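Yolanda Cabrera has owned the same black dress for long enough that she refuses to name the year. She bought it for a funeral, wore it to two weddings, and now wears it to the grocery store. "It has seen more of life than I have," she says, pouring coffee. "It handled most of it better, too."

Cabrera runs Dumora, a mending shop one flight up from a bank. The sign asks customers to ring twice. Once, she explains, is usually somebody looking for the bank.

She started the business in May with a secondhand machine she calls Inga and a list of 20 people who had promised to bring her work. Three did. "The others are still very supportive," she says. "They wave."

Her trade is mostly black clothes. People will throw out a torn yellow shirt without a second thought, she says, but they'll pay to save black pants, because they believe all black pants used to fit better. She doesn't argue. She charges by the hole.

The trouble is that black comes in more shades than anyone wants to hear about. Cabrera keeps a drawer of thread, all of it labeled black, and some of it is green by the window. "I matched a jacket at night once," she says. "The man looked like he'd been repaired with a hedge."

Does she have advice for people at home? She sighs. Wash it inside out, cold, and stop ironing it on high. Lay it on something pale before you go looking for the damage, and feel for the thin spots with your fingers. "Your eyes will lie to you. They want to go to lunch."
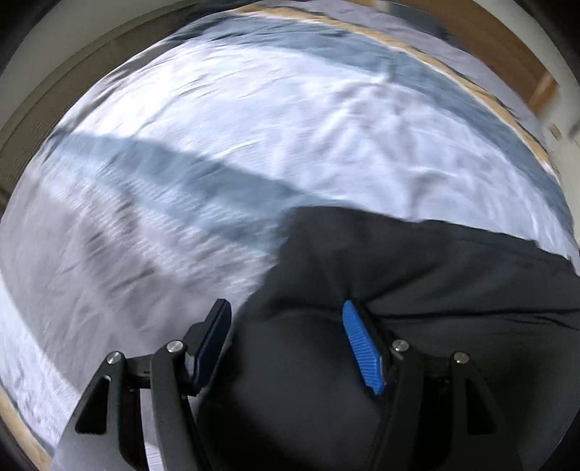
Flor Pacheco takes a dimmer view of all this, and said so over the phone: most black clothes are past saving by the time anyone looks, and the kind thing is to cut them up for dusters. She has a closet full of dusters.

Cabrera has heard it before. "Flor brought me a skirt last week," she says. "I fixed it. She called it a duster with a zipper."

The most she has ever charged was 300 dollars, for a coat lining that took her nine evenings. The owner asked if the buttons were included. They were not. He came back for them the next morning, and she let him ring twice.

Recent items
The Groltitz bakery closes its side door
Fri 16 October: coat swap, upper hall
What to do with 100 single socks
Clendov soap, reviewed by a skeptic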